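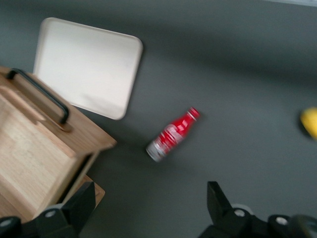
10/20/19, gripper bench

Mollov fingers vs. our old ones, continued. Mathebula arm, Trivatham controller, Jadell wrist camera. Anel on the teach pendant, me writing and complaining.

The sales sheet says the Mollov jaws "handle unsorted household goods without retuning." I copied that down word for word so we can hold them to it. The quote Sem got is $3395 per unit, mount included, shipping not included. For that money I would like to see something the old pair can't do, and so far I haven't.

Before anything else, settings. Zinhle caught that the force limit in the Trivatham controller had gone back to its default after the power cut, so whatever we wrote down earlier about "gentle close" is worth nothing. I've crossed those lines out. Please don't quote them to Veronika. The limit is now saved in the startup file and I checked it by turning the controller off and on. It held. I'd still look at it every time.

Objects: staying with things from the kitchen shelf. Thabiso wants the printed test blocks back because they give cleaner numbers. Of course they do, they're blocks. We already know both sets of fingers can pick up a block. What we don't know is how they behave on something slick that rolls, or something light with corners that crush, and those are the things the customer has.

Bottle first. Lying on its side on the gray table, neck pointing away from the arm, with open space all the way around it. I tried to be fair and gave the Mollov fingers the easy version before putting it near the box or the tray. Closing across the body: fine when the jaws come in square to it. When the wrist is turned a bit off, the first finger to touch pushes the bottle and it rolls against the other finger, and then you get either a grasp or a bottle pointing somewhere new. Anel calls this self-centering. I call it luck until we can say when it happens. The old fingers do the same thing, by the way. I see no difference between the two on this, and I was looking for one.

Closing on the neck is worse for both. Too little to hold and the heavy end swings as soon as it leaves the table. I don't think any parallel jaw is going to love this and I wouldn't score it against Mollov, but I'd like them to stop showing a neck grasp in their video.

Then the bottle near the wooden box. The trouble there is the outside of the fingers, not the inside. The housing is wide at the knuckle and the planner's model of it is narrow, so the arm is happy to drive a knuckle into the wood. We got a scrape. Anel hit stop. No damage to the box that I can see, a shiny spot on the finger. The collision model came with the gripper, so this is squarely on Mollov. Sem to write to them and ask whether there's a version 2 of that file, because the one on the download page doesn't match the part in my hand.

Thabiso's fix was to pad the model out by hand. It works in the sense that the arm now refuses to go near the box at all, including for grasps that would have been fine. I'd take that over a scrape for today, but please let's not leave it like that and forget.

Camera notes, since Jadell will ask. During fast moves the wrist view smears badly enough that lettering on the packaging can't be read. Jadell says the exposure is automatic and "optimized for motion." It's automatic, I'll give them that. Zinhle locked the exposure short and turned up the gain, and now moving views are sharper and still views are noisy. Pick your poison. What I'd like is for the detector to only run when the arm has stopped, but then we lose the speed that was the whole reason for buying the thing.

A related problem: the color. Red things come out so saturated that the detector likes anything red. It will put a confident outline on a red object and then give it the wrong name. I don't trust the confidence number at all anymore. Anel thinks it's a training issue. Could be. I'd want to see the same model run on the bench camera before blaming either one.
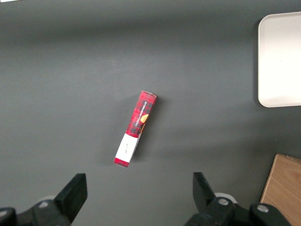

Crushing is where I expected Mollov to win, and it's the only place I'll grant them anything. Thin cardboard doesn't forgive you. The old fingers have a hard edge at the tip, and if you come down a little off, that edge is what touches first and it leaves a crease. The new ones seem kinder along the flat part. The shortbread carton is a good test for this because it is slim, lies on a long face, and has that white panel on the lower end, where any dent shows up far better than it does on the tartan. So I've been asking for the grasp across the plaid part and using the white part as the place to check for a slip. Lying at a slant as it does, the carton needs the wrist turned to match, and the wrist angle is exactly what the detector is bad at. It gets the middle of the carton right and the direction wrong. Twice it lined up with what I suspect was the edge of the white panel and wanted to grab the thing lengthwise, which can't work with this opening.

I had Anel type the angle in by hand after that. With the right angle, both sets of fingers pick the carton up. With the right angle AND the force limit where it should be, neither one leaves a mark I can find. So the difference between "kinder" and "not kinder" mostly goes away once the controller is set up properly, and I've just talked myself out of the nice thing I said. I'm leaving it in anyway.

What might still be real is how they fail. When the angle is off, the old tips bite a corner and hang on, and you get a bent carton held at a bad tilt. The Mollov tips let it slide out. Depending on who you ask, dropping it is better (Zinhle: no damage, try again) or worse (Thabiso: it was in the air over somebody's foot). I lean toward Zinhle, for low lifts only.

Placing into the white tray. The rim is low, and the arm kept clearing it with a lot of height to spare because the tray height in the scene file was wrong. My mistake, I measured it upside down. Corrected. After that the bottle went in reasonably, though it rolls to one side when the jaws open and bumps the rim. The carton went in flat, until we tried opening the jaws fast, and then one finger drags it. Slow open fixes it. Slow open also adds time to every single cycle, and it isn't in the cycle time Mollov prints.

About that cycle time. Their sheet says the fingers are good for 500 closes before the pads need a look. I asked Sem what "need a look" means and he asked them and they said it depends. We should run it ourselves overnight against a piece of scrap wood and see what the pads look like in the morning. I'll set the counter. Somebody please don't unplug it for the kettle.

Small stuff:

The screws on the finger mount take a different key than the old ones. I've taped the key to the side of the controller. It lives there.

The cable at the wrist is too tight when the last joint is turned all the way over. Pulled it, gave it more slack, tied it again. Watch it on the long reach toward the far side of the table.

Trivatham's log drops the gripper current when the arm is moving fast, which is when I'd most like to have it. Thabiso says there's a setting. I've looked for the setting. He's welcome to show me.

The pendant froze again while switching tool frames. Restarted. Same as in April, and the ticket from April is still open.

Veronika stopped by and wanted to know which one to order. I told her that on what we have today I wouldn't order anything. The old fingers with the tip edge rounded off would cost us an afternoon and some sandpaper, and I'd like to see that tried on the carton before we spend money. She didn't look pleased, but she didn't say no either. She wants a yes or no after the overnight run, with the angle errors kept separate from the grip errors, and I agree with her on that. At the moment they're all in one column and the column says "fail," and half of those belong to the camera.

For the next session: Anel to split that column. Zinhle to try the detector on stopped views only. Thabiso to undo the padding around the box and put in proper shapes for the knuckles. Sem to chase the file. I'll round off one of the old pairs, the worn one. Leave the good pair alone until I've done it.

Still on the list and not touched today: picking something out of the wooden box with the handle in the way. I don't expect either gripper to manage it.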